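Briltach Hand-Held Gripper, Research Kit
Product page, updated 2025-07-29

The Briltach is a two-finger gripper that a person carries and operates by hand while a camera on the tool records the task. The recordings are used to train a policy, which then runs on a robot arm fitted with the same fingers. No arm is needed during collection.

What's in the kit
Gripper body with trigger handle
One pair of fingers, fitted
One pair of spare fingers
Camera bracket and fixing screws
Calibration card
Carry case

The camera is not included. Brackets for other cameras can be made to order, so please tell us which model you use when you ask for a quote.

The method
The kit was designed for the Murthy method, worked out by Enikő Vincze and Trevor Simard at the Sundeck workshop. Most hand-held collection keeps only the successful part of a task. Murthy also keeps the approach, the moments when the fingers are open over a bare surface, and the return to rest. Each recording is split into short segments, and the open-finger segments are labelled as such and left in the training set.

In the Sundeck study, 2,152 segments were collected by three operators over one October. Two policies were trained on the same tasks, one with the open-finger segments and one without. Each was then given 200 trials on the arm. The policy trained with them closed on nothing less often, and most of the gain came on pale, plain worktops where shadows had been mistaken for objects. On patterned surfaces the two policies were close. Results on glass were poor for both and we don't recommend the method for it.

Karine Turcotte repeated the worktop part of the study with a different arm and found a smaller gain in the same direction. Her notes are included in the download pack with the segment labels.

Using the kit
Fit the camera so that both fingertips stay in view when fully open. Run the calibration card before each session, and again if the bracket has been knocked. We suggest some 90 segments per operator before changing the task. 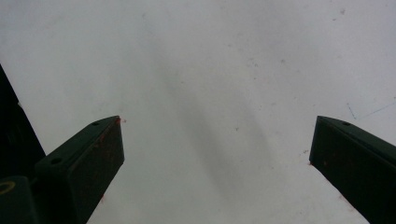

Fingers can be changed with the hex key in the handle. Marks on the finger faces do not affect calibration, but a bent or chipped tip does, and the pair should then be replaced together. Wipe with a damp cloth and avoid solvents.

Software
Segments are exported through Brirkus, which runs on Linux and Windows. A licence for one workstation comes with the kit.

Orders and loans
Quotes: Liette Marchand
Loan units for teaching and short projects: Mélanie MacLeod
Loans run for up to 90 days. Return postage is paid by the borrower.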